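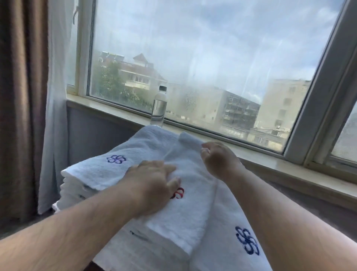 The Second Life of the Town Bathhouse

The boiler at the Flelska bathhouse comes on at four in the morning, and by six the pipes in the changing room are too hot to lean on. The doors open at half past. On most days there is already a line down the steps, made up of night-shift workers on their way home and older people who have been coming since the building had separate entrances for men and women.

Public baths were built across the region when many apartments had a cold tap in the kitchen and nothing else. Flelska, a mill town on the slow side of the river, had three. One became a carpet store and then a parking lot. One burned down. The third, on Vitale Street, stayed open mainly through neglect. Closing it would have meant dealing with the tank in the basement, and the town kept putting that off.

By the time the mill shut, the bathhouse was down to two days a week. The steam room had been locked for years and the cold pool was used to store folding chairs. Regulars brought their own soap and their own light bulbs.

What brought people back was partly the price of heating. A family that keeps its apartment cool through the winter can still get warm on Vitale Street for the cost of a sandwich. A shower ticket is cheaper than that. In March the bathhouse sold 837 tickets in a single week, compared with 619 in the same week a year earlier, and the town agreed to fund a fifth day.

The building needed work before it could take the traffic. Skukley, the contractor that relined the boiler, found that the original brick flue was sound but that the main drain had been laid almost flat. Water had been backing up under the floor of the women's side for decades. The tiles there had to come up. Most went back down in the same order, and the ones that broke were replaced with plain gray ones from a school being torn down two towns over. The gray patch runs from the second shower to the door. Regulars use it as a landmark when they give directions to newcomers.

The steam room reopened last fall. It seats 38 on three levels of benches, though in practice the top level is left to those who can stand it. A bucket and ladle hang by the door. The rule about who may throw water on the stones is unwritten and is enforced by whoever has been sitting there longest.

Running a place like this is mostly a matter of laundry and water. Every bather gets one towel with a ticket and can rent a second. On a busy Saturday the building goes through up to 200 of them, and the two washers in the back cannot keep up, so part of the load goes out in canvas carts to Flirketar, a commercial laundry behind the train station. It comes back the next morning before opening. Towels that have worn thin are cut into floor cloths, and when those wear out they go to the garage across the street.

Fabric softener is banned. It makes terry cloth feel nice in the hand and leaves it worse at taking up water, and bathers who have just stepped out of the cold pool notice. The washers are also run at a lower fill than the manual suggests, a habit picked up during a dry summer and never dropped.

The water itself comes from the town main. An older plan to use the mill's well was given up after testing found too much iron. The cold pool is drained every Monday night and filled again by Tuesday afternoon, and swimmers who come in between are told to use the plunge bucket.

Not everything has been settled. The two sides of the building still share a single heating loop, which means the men's showers run warm only when the women's side is fully open. Fixing that would cost about as much as the boiler did. There is also a long argument over hours. Parents want Sunday mornings set aside for families, and the people who now have Sunday mornings to themselves do not.

For now the schedule taped inside the front door has been corrected in pen four times. The newest version takes effect on Fri 6 May, when closing time moves from eight to nine. Last tickets will be sold forty minutes before that, and the steam room will be shut down first.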